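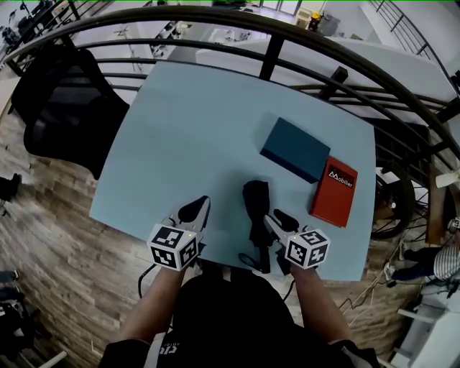 Hand-held gripper kits: what Tiveo is offering

July 29, 2020

Several readers asked after the June issue whether it is possible to record handling work for robot training without buying an arm first. Tiveo now sells a kit for that purpose, and Elmarie Mkhize and Lyle Dunleavy have spent time with it at Andlow.

The kit is a pair of hand-held grippers, one for each hand. Each has black fingers at the front and a marker cube on top, which is used to track where the gripper is during a recording. The operator picks things up and puts them down with the grippers, and the recordings are later used to teach a robot the same job. Tiveo supplies the pair, the cables, the recording software and 2 spare sets of finger pads.

Setting up took Lyle almost 100 minutes the first time, most of it spent on calibration. The printed guide covers this in one page and could do with more. Pascual Zúñiga at Tiveo says a longer version is being written and will be sent to existing customers free of charge.

Elmarie worked mainly with cloth, a thing many grippers handle badly. A crumpled piece has no fixed shape, so the operator has to look for a fold that both fingers can close on. She found the fingers narrow enough for this and easy to aim. Boxes and trays were simpler, although a flat box lying close to another one needs a bit of thought about which side to come in from.
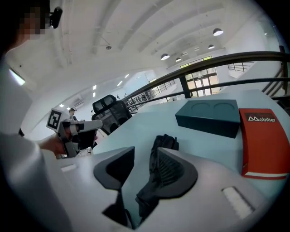
Black cloth held between the finger pads, with the tray and the red box further back on the table.

The cables are the weak point. With one running from each gripper you have to watch where you step, and Lyle would like a clip for the forearm. Weight was less of a problem than he expected — his wrists were fine after a morning, though Elmarie preferred to stop for a rest between sets.

Tiveo offers the kit in two ways. You can buy it outright with 3 days of remote support, or hire it by the month with the support included. Hire customers can also send their recordings to Vedutance for checking, which is charged separately. Graciela Ledesma handles those bookings and will give a price once she knows what sort of objects you plan to use.

For a small team wanting to try a few tasks, hiring looks the better choice. Ask about calibration help before you order.

Contact the newsletter desk | © 2020 Andlow | Back to top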